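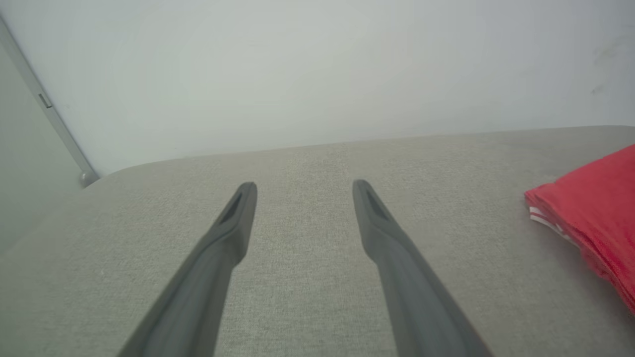
Grey upholstery, close up

Posted in: Chamber & Early Music > Concerts and Audiences > Talking from the stage

Players talking between pieces - how much is too much?

**bottomdesk_viola**
10/18/26

Just back from the Kosetti Quartet at Wunden Hall. Playing lovely, no complaints there. But the talking! Every piece got an introduction, and the Haydn got one before each movement. By the slow movement I'd lost the thread completely. Programme said 45 minutes for the first half, we came out for interval well over the hour mark.

Not against a few words. Like hearing who the players are. But "listen out for the viola tune here" and then playing me the viola tune, and then playing the whole movement... I'd rather find it for myself. Also half of it was already in the printed notes.

Am I just getting grumpy? What do other series do?

**reedcase**

Grumpy, sorry. I was there as well, row behind the pillar, and the chap next to me had never been to a quartet before. He loved it. Said he'd have been lost without the bit about the Haydn. Between movements was a bit much I'll give you that.

**Tallis_Not_Tallest**

Depends on who's doing it. Some people can talk and some people can't and being a wonderful cellist tells you nothing either way. Worst I ever sat through was a lute recital, ten minutes on strings. What they're made of, who sells them. Player was so quiet we caught one word in three. Then he tuned.

**bottomdesk_viola**

"Then he tuned" has finished me off

@reedcase fair enough re your neighbour. But did he need it from the stage? There's a notes page. There's also the free talk at six for people who want it.

**reedcase**

Who comes to a six o'clock talk? People who already know. If you've come straight from work you are eating a sandwich in the car at six.

And the notes were in tiny grey print, and they'd put the lights right down. Couldn't read a word once it started.

**hautbois_helen_of_troy**

Other side of the fence here, I play in a wind quintet and we do this for a living, more or less. Few things from experience.

Promoters ask for it. It's in the contract now about half the time: "artists to introduce the programme from the stage". We don't always want to. Wind players especially need the breath and the lip back, and chatting for three minutes after a long piece is no rest at all.

Second, when we don't talk we get complaints. Every time. "They seemed a bit cold." When we do talk we get your complaint. There are more of the first sort than of yours, by a long way.

Third, before each movement is mad and I'd never do it.

**Tallis_Not_Tallest**

Is that really in contracts?? Didn't know that. Makes me feel slightly bad for the lute man.

**continuo_pete_bog**

Ran a small early music series for years, 200 seats, usually two thirds full on a good night. What we settled on:

One spoken intro per half. Whoever's best at it does it, same person both halves
Top limit of 2 minutes, and they were told this in the email and again in the green room
No music examples unless it's something really odd that folk won't have seen, e.g. a nail violin
Say the title and composer of anything that's swapped or added. LOUDLY

The last one matters most. People forgive any amount of waffle but they will write you letters about an encore they couldn't hear the name of.

**bottomdesk_viola**

That list is exactly what I'd want. Did players mind being told?

**continuo_pete_bog**

One did. Lectured us for a quarter of an hour on meantone temprament. Rest were relieved I think, gives them a reason to stop.

**quaverley**

Going to disagree with nearly everybody. I don't want ANY talking. Not grumpy, it's just that silence before a piece is part of the piece. You sit down, lights go, they come on, they play. Somebody cracking a joke about the train up breaks it and I need a whole movement to get back in. Clap, bow, play. If I want to know about the composer I own books.

**reedcase**

and this is why the audience is all us lot

**quaverley**

Audience was full when I was young and there was no talking then either. Whatever emptied the halls, it wasn't a lack of jokes.

**reedcase**

There also wasn't telly on your phone. Come on.

**hautbois_helen_of_troy**

To be fair to quaverley there are pieces I won't talk before. Anything that starts from nothing, very quiet. We do the chat at the top of the half, then go off, come back on, and start. Works well if there's a side door close enough. At Wunden there isn't, you have to walk all the way down past the front row, feels like a wedding.

**sopranino_rage**

Has anyone mentioned schools. Took my Year 5s to the Kosetti's daytime one on the Friday and the talking was the best bit. They got asked questions back. One lad wanted to know if the cello had its own seat on the plane (it does, and he then wanted to know does it get a meal). They were brilliant with them. Played short bits, explained, played it again, kids conducting with rulers.

So I wonder if they just did the schools show twice. Evening crowd got the Year 5 version

**bottomdesk_viola**

OH. That would explain the "can you hear it, it sounds like somebody tiptoeing". I thought she was being sarcastic

**Tallis_Not_Tallest**

Did the cello get a meal?

**sopranino_rage**

Apparently not. Outrage on the coach home.

**gutstrung**

Lurker. What about money. The series near me paid for one of those app things, Skuter, where the notes come up on your phone as the music goes along. £2,063 for the season. Idea was that players needn't talk at all. Now you have a hall full of lit up phones and the players talk anyway, mostly to tell you how to use it.

**quaverley**

I would leave the building

**continuo_pete_bog**

You could print an awful lot of decent sized programmes for that. Fourteen point, black on cream, lights up enough to read by. Done.

**gutstrung**

Said this to them. Was told paper is "not where audiences are". I am an audience, and I was there, holding paper.

**hautbois_helen_of_troy**

We've played with Skuter going. The page turns were late by a movement. Might have been the person pressing the button and not the thing itself. Lovely view of everyone's chins though.

**bottomdesk_viola**

Ok so I emailed Wunden, politely, with continuo_pete's list more or less copied out (hope that's alright). Asked for bigger print too, that's for reedcase.

**reedcase**

Ta. Still think the talking's good. But bigger print yes.

**continuo_pete_bog**

Copy away. Tell them about the encore thing as well.

**bottomdesk_viola**

Did do. What WAS the encore by the way? I got "this is a little something by" and then a cough.

**reedcase**

No idea. My neighbour thought Dvorak.

**Tallis_Not_Tallest**

Anyone going to the Gavalas Consort next? Viols, all Purcell and Lawes. Never heard them speak. Will report back on word count.

**quaverley**

Heard them last season. They said good evening at the start and nothing else till the interval. Bliss. Sit on the left, the heater on the right hand side clanks.

**sopranino_rage**

Do they do schools?

**quaverley**

Couldn't tell you. Would have thought the fretting would interest children, tied on with gut and always slipping. Ask the box office.

**bottomdesk_viola**

Reply from Wunden: they'll "pass comments to the artists" and the print size is down to the printer's template but they'll look at it. They're going to leave the side lights on for the Gavalas as a trial. Also the encore was an arrangement of a folk song by the second violin, so not Dvorak, and it'll be up on the board in the foyer from now on.

**reedcase**

Tell my neighbour. I didn't get his number. Lights on is good news, I'll bring my glasses.

Related threads
Clapping between movements, the thread that will not die
Best seats at Wunden Hall if you can't do stairs
Programme notes: who writes yours?
Taking a primary class to a daytime concert, what to pack
Tuning on stage or off?
Cough sweets with quiet wrappers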